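Chapter 5
Buying a Robot for the Chores: Reading What the Kit Can Do

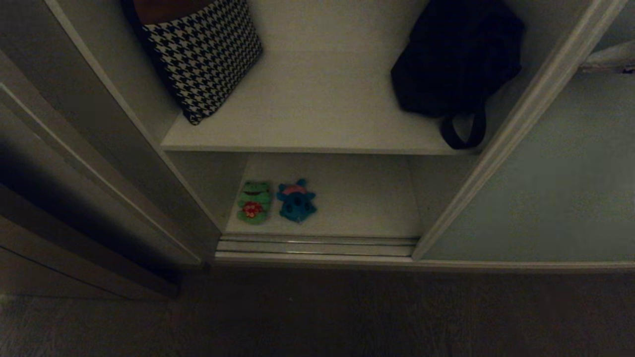

I once spent most of a November reading brochures for home robots, and by the end of it I could have written one in my sleep. They all had the same kitchen. They all had the same bowl of lemons. What I couldn't find in any of them was a plain answer to the question I'd started with, and I think most buyers start with it too: if I leave my stuff where I normally leave it, will this thing be able to put it away?

So this chapter is about tidying, and about one product in particular, the Alva tidying kit from Brelham. I picked it for a few reasons. It's sold as a kit, so you can see the parts (and the prices!) separately. It comes with a service plan, and we need one of those to pick apart. And I've used it for long enough to have opinions - some of them kind.

If you skipped Chapter 4, the one on floor cleaners, go back and read at least the section on maps. A floor cleaner mostly has to know where it is and what to avoid. A tidying robot has to know that too, and then it has to pick things up, and picking things up is where your money goes.

What's in the box

The basic Alva kit costs $2,285 and gives you an arm, a camera head, a charging dock and the software that ties them together. The wheeled base is extra. I remember reading that line twice. You can mount the arm at a fixed spot without the base, and a small workshop might want exactly that, but for a bedroom or a hallway you'll need it to move, so work the base into your budget from the start.

The service plan runs for 12 months and covers repairs, software updates and what Brelham calls "home learning." You show the robot your storage and your belongings, it builds up a list, and you tell it what goes where. We'll spend a good part of the chapter on home learning, since it's the bit that buyers most often misunderstand when they sign up.

Why cabinets are hard

I used to think of a cabinet as a box with a door on it. Then I watched a robot try to deal with one, and now I can't open a closet without muttering about it.

Take sliding doors. A hinged door swings out and leaves the whole front open. Sliding panels stay in the way - you move one over and you've covered up some other part. The arm has to come in through whatever gap is left, and it has to come back out the same way without knocking the panel. Add a shelf and there's a second limit, this time on how high the hand can lift once it's inside.

Then there's what we keep in there. Soft bags are my favorite trouble. A bag slumps, its handle hangs off the shelf, and the shape the robot learned last week may not be the shape it meets today. Patterns matter as well: a bold black-and-white check such as houndstooth gives the camera plenty to look at, while a dark bag in a dim corner gives it very little. Small plush toys fall somewhere in between. They squash nicely and forgive a clumsy grip, but lay two of them side by side and the software has to decide where one stops and the next one starts.

Aba Bawa taught the course this book grew out of, and she used to make us write down the contents of one cabinet at home before we were allowed to look at a single spec sheet. I grumbled about it at the time. I now make everybody do it, and you'll find it as the first activity below.

A word about rival kits

I'll bring in two others as we go. The Stonska is sold mainly to small hotels and has a stronger arm with a bulkier hand. The Flatudix is a software service with no hardware of its own - you pay by the month and run it on an arm you already have. Svetozár Jelínek read an early draft of this chapter and thought I was too easy on the Flatudix, so I went back and tried it again. My second set of notes is in Section 5.4, and he was partly right.

Before you read on

Choose one cabinet or closet at home and leave it as it is. Write down how the door opens, how many shelves it has, and which things inside are soft. Mark anything with a strap or a handle. Keep the page handy, as you'll use it to fill in the comparison table in Section 5.2.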